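Automation of parts kitting at Ternwood: what colleagues can expect

From April, part of the small-parts kitting work at our Ternwood site will move to an automated cell. The change has been under discussion with the teams concerned since last autumn, and this item sets out what has been agreed, what is still open and whom to contact with questions.

The work in question is the picking and sorting of fixings, spacers and connectors for the Woltura assembly line. At present it is done by hand at 16 benches. Staff have told us for several years that it is repetitive and hard on the wrists and neck, particularly towards the end of the late shift. Under the new arrangement two of the benches will be replaced by the cell, and the remaining benches will handle mixed orders, returns and any kit that the cell rejects.

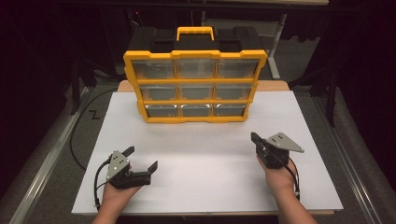
Training of the system rests on the skill of the people who do the job today. Geum-ok Um, who leads the kitting section, has asked that the tasks be shown at an ordinary working pace and with the equipment our staff already know. Colleagues taking part work with a gripper in each hand, and the tasks are built up from simple set-ups, such as a single nine-drawer organiser standing on a plain white board, before more crowded layouts are attempted. Our target is 2000 completed demonstrations. Time spent on them counts as normal working time and is paid at the usual rate for the shift.

No post will be lost as a result of this phase. Colleagues whose bench is withdrawn will be offered a place in cell supervision, quality checking or goods-in, with their grade and hours protected. Florante Maglaya in Human Resources will meet each of them in person before any transfer is confirmed. Those who do not wish to move into a technical role are under no obligation to do so.

Some matters have not been settled. Staff representatives, led by Edit Lengyel, have raised the question of how output will be measured once the cell and the benches are working side by side. Management has accepted that bench targets should not be tied to the speed of the cell, and a written proposal will be circulated before the cell begins live work. The pattern of rest breaks for cell supervisors is also under review.

An open session will be held in the Plikitis meeting room at 2 pm for day staff, and repeated at the start of the late shift. Written questions may be sent to So-ying Tsang in the site office.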